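Narnthorpe Family Film Club – Frequently Asked Questions

Answers to the questions we get asked most about the club, the screenings and the disc library. If yours isn't covered, email the club desk or speak to Desta Yimer at the door.
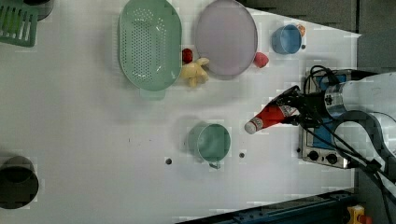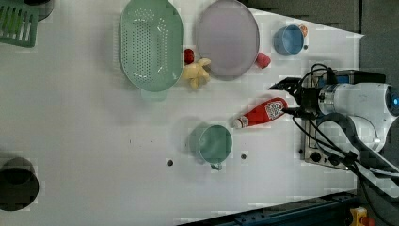
Who can come to a screening?

Anyone. You don't have to live in Narnthorpe. Under-12s need an adult with them, and one adult can bring up to five children. Older children can come alone if a parent has filled in the contact form, which you only need to do once.

Where and when are the films shown?

In the upstairs hall at the Sisay Centre, on the first Saturday of the month. Doors open at 1.30pm and the film starts at 2pm. There are no adverts or trailers, so 2pm means 2pm. There is no screening in August.

Do I have to be a member?

No. Members pay less and can borrow from the disc library, but about half the seats are sold to non-members on the day or online. Family membership runs for a year from the date you join and covers everyone at one address.

How many seats are there?

The hall holds 200 for films. Seats aren't numbered. The front two rows are floor cushions and tend to go first. If you need a seat at the end of a row, or a space for a wheelchair, tell us when you book and we will keep one back.

Can I get a refund?

Yes, up to 30 minutes before the film starts. After that we can move your ticket to another screening but we can't give the money back. If we cancel, everyone is refunded without having to ask.

Who picks the films?

Wanting Song draws up the programme twice a year, in April and October. She works from the suggestions book, which is kept on the desk, and from what we can get a licence to show. Very new releases are usually not available to us until some months after they have left the cinemas. Please keep writing them down anyway.

Why was the sequel shown before the first film last spring?

The licence for the first one came through late and the posters had already gone out. Both have now been shown.

Are the films subtitled?

English-language films are shown with captions at every other screening – the programme marks these with a C. Foreign-language films for younger children are shown dubbed where there is a dubbed version. For older children we use subtitles and say so on the poster.

What is a relaxed screening?

The lights are left partly up, the sound is lower and people can move about or talk. There are four a year. Etenesh Wako runs them and is happy to show you the hall beforehand if that would help.

What age ratings do you show?

U and PG only. A U doesn't always mean there is nothing upsetting in it, particularly with animal films, where a dog is very often lost, stolen or left behind in the first half hour. We put a short note about this sort of thing next to each title online. The notes do give away parts of the plot.

How does the disc library work?

Members can take out two discs at a time, for up to three weeks. There are 827 titles at present, on DVD and Blu-ray. Cases on the shelves are empty, so take the case to the desk and we will find the disc. Combo packs are split up and lent separately, so check the label to make sure you have the format you want.

What if a disc is scratched?

Put a note in the case when you return it. Willy Desmet has a polishing machine and can rescue most of them. We only charge for discs that are lost or snapped, and the charge is £5.

Can I donate my old discs?

Yes please, but no home recordings and no discs from other regions. Boxed sets need to be complete. We have more than enough copies of the big animated films and will probably pass those on.

Can I reserve a title?

Through the Skuva page, using your membership number. Reserved discs are held until the next screening and then go back on the shelf.

Can we hire the hall for a birthday film?

Sumeya Tesfamariam handles private bookings. Mornings only, and the hire price doesn't include the film licence, so allow at least four weeks for that to be arranged.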